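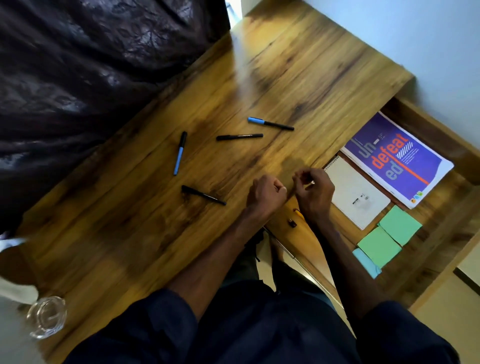
Markers on the table, with a spiral-bound notebook alongside

Galtia Markers, Black and Light Blue
Sold by Okbridge Desk & Paper

The Galtia is a slim marker for notes, labels and headings. It has a straight barrel and a cap that fits over the tip. We stock it in two colors, black and light blue, and both can be bought singly or by the box.

The line is a little wider than a ballpoint and stays even when you write at normal speed. On thin paper it can show through, so try it on a back page first. The black is the one to pick for labels and envelopes. Light blue is paler on the page and better for underlining, margin marks and the first pass of a sketch.

Details
Ink: water based
Tip: fiber, medium
Colors: black, light blue
Box: 20 markers, one color per box
Mixed boxes: not available

Use and storage
Push the cap on until it clicks. Markers can be stored flat or tip down – a drawer or a desk cup both work. If the tip has dried out, cap it and leave it tip down overnight before trying it again. A tip that has been pressed flat will not recover.

Keep caps away from small children. Ink on hands comes off with soap and water. Ink on clothing should be rinsed in cold water right away, and it may still leave a mark on light cotton.

Paper
Any notebook with fairly heavy pages will do. We sell the Fokau spiral notebook, which opens flat and takes the ink well on both sides. The notebook is ordered separately. For cardboard and shipping boxes, look at the Begović wide marker instead – the Galtia tip wears down quickly on rough surfaces.

Ordering
Single markers and boxes ship from our warehouse within 2 working days. Schools and offices ordering 300 markers or more should write to Maysoun Dabbas in our sales office for a price. Please give the number you need in each color and the delivery address. Unopened boxes can be returned. Single markers cannot, unless they arrive damaged.

Page updated Tuesday, February 19, 2019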